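Usamos cookies propias y de terceros para analizar el tráfico. Aceptar | Configurar

Un brazo robótico se pasa la noche abriendo un cajón que ya estaba abierto

28/09/2025 – Redacción Lanus

El laboratorio de manipulación doméstica de Cernelus, en Lanús, ha parado uno de sus brazos robóticos después de que repitiera durante toda una noche la misma maniobra: agarrar la manija de un cajón y tirar. El cajón llevaba abierto desde el primer intento. El brazo, según el registro de la empresa, no se dio por enterado y tiró 136 veces más, con la constancia de quien busca las llaves en el bolsillo donde ya miró.

No hubo heridos. Hubo, eso sí, una manija arrancada, un motor de muñeca recalentado y un aviso de seguridad interno que la empresa difundió el viernes entre los laboratorios que usan el mismo programa de control, llamado Gandumach.

El documento atribuye la avería a una lectura de fuerza congelada. El sensor de la pinza dejó de enviar datos nuevos y el programa siguió trabajando con el último valor recibido, que correspondía a un cajón cerrado. Para el brazo, por tanto, el cajón estaba cerrado. La cámara sostenía lo contrario, pero en la versión instalada en agosto la cámara opina y el sensor decide.

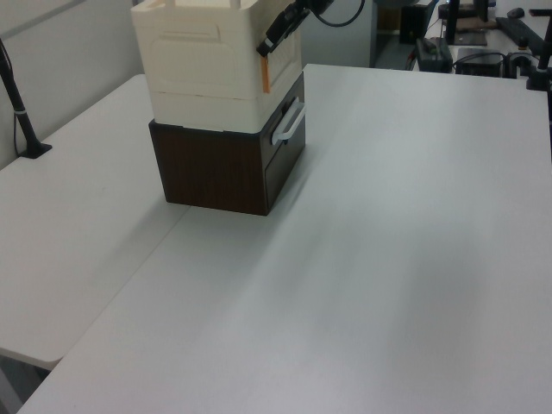
La parada automática tampoco intervino. Estaba configurada para saltar cuando la fuerza superase los 200 newtons o cuando la tarea durase más de 15 minutos. Lo primero no podía ocurrir con el sensor mudo. Lo segundo tampoco, porque cada tirón contaba como una tarea nueva y el reloj volvía a cero. «El sistema creía que estaba teniendo una noche muy productiva», resume Anahera Tuhiwai, responsable de seguridad del laboratorio, que encontró el registro a primera hora con unas 3656 líneas de mensajes, casi todas idénticas y ninguna marcada como error.

Tuhiwai no le quita importancia al asunto. Con una persona cerca, explica, un brazo que desconoce la fuerza que ejerce es un riesgo serio, por liviano que sea el mueble. El turno nocturno se hacía sin personal en la sala y con la puerta trabada, una norma que algunos técnicos habían pedido suavizar hace unos meses. La petición ha sido retirada con discreción.

Adi Pasaribu, que mantiene el programa de control desde la consultora Chaturvedi, admite que el fallo era conocido en parte. Un usuario lo había comunicado antes del invierno, aunque el informe quedó clasificado como «comportamiento inesperado, leve». La corrección, ya disponible, obliga al brazo a detenerse si el sensor repite exactamente la misma lectura durante más de un segundo. «Un sensor sano siempre tiembla un poco», dice Pasaribu. «Si no tiembla, hay que desconfiar.»

El aviso pide además comprobar a mano el botón de emergencia al empezar cada turno, revisar el conector del cable de la pinza y no encadenar tareas automáticas sin un límite de tiempo para el conjunto. Hasta que se instale la nueva versión, las pruebas con cajones, puertas y tapas deberán hacerse con un operador presente, fuera del alcance del brazo y con el botón a mano.

Cernelus prevé reanudar las sesiones nocturnas cuando termine la revisión, para la que todavía no hay fecha. La manija ya ha sido repuesta – dos tornillos, según consta en el parte de reparación – y el motor de la muñeca está en observación.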